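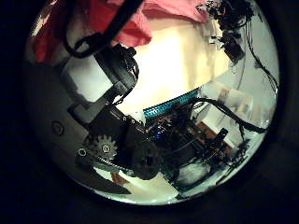

*Pinky-red fabric, all crumpled, with the light on it.*

Right, so the sewing corner. I've been promising a post on this since about Easter and it's now July, and in all that time the fabric pile has only gone one way (up). I had 36 pieces of it when I did my last proper sort, and I've no idea what I had by the time I started on Monday, only that the cupboard door wouldn't shut and I'd been holding it closed with a chair.

The coral is my favourite colour and has been for years. It goes a proper deep crimson in the folds and then nearly orange-pink where the light gets it, and I will buy anything in that range if you leave me alone with a remnant bin. Most of my reds come from the market in Staltport, from the stall by the bus stop end, where they sell off bolt ends by weight. Last time I came home with 800 grams of something very soft and very pink for less than the price of a sandwich! No label on it, of course, so I did the burn test over the sink and I think it's a cotton mix. It smelt a bit like paper and a bit like a hairdryer.

Anyway, the sort. I tipped everything on to the bed, which I'd recommend because then you have to finish before you can go to sleep. I made four piles: dressmaking lengths, quilting bits, lining, and scraps too small for anything except stuffing a draught excluder. The lining pile was a surprise. I don't even line things very often, but I seem to have been collecting it like somebody who makes coats for a living.

Then I folded. I tried that method where you wrap each piece round a bit of card so they stand up like books, and it does look lovely on other people's blogs, but my shelves are too shallow and they kept toppling forwards. So I've gone back to folding in thirds and stacking them flat, heavy stuff at the bottom. The slippery ones got rolled and put in a Grallance box, the long kind with the lift-off lid. I bought two and wish I'd bought three.

The reds all went together on one shelf and I was so pleased with them that I stood there for a good while with a cup of tea. I did iron the worst of the creases out of the cottons, but I'm leaving the rest until I need them - life's too short, and they'll only get crumpled again when I pull out the one underneath.

Next job is to use some of it. I've got the Sulow wrap skirt pattern half traced, and I'd like to do that in the coral if there's enough (there might not be, it's very greedy on the waist ties). Otherwise it'll be the Baloyi cushion covers, the ones with the piped edge, and the skirt will have to be navy like every other skirt I own.

If anyone has made the Sulow in something with a bit of drape, did you interface the waistband all the way round or just the front? The instructions say one thing and the diagram says another, and I've got as far as cutting the interfacing out and no further.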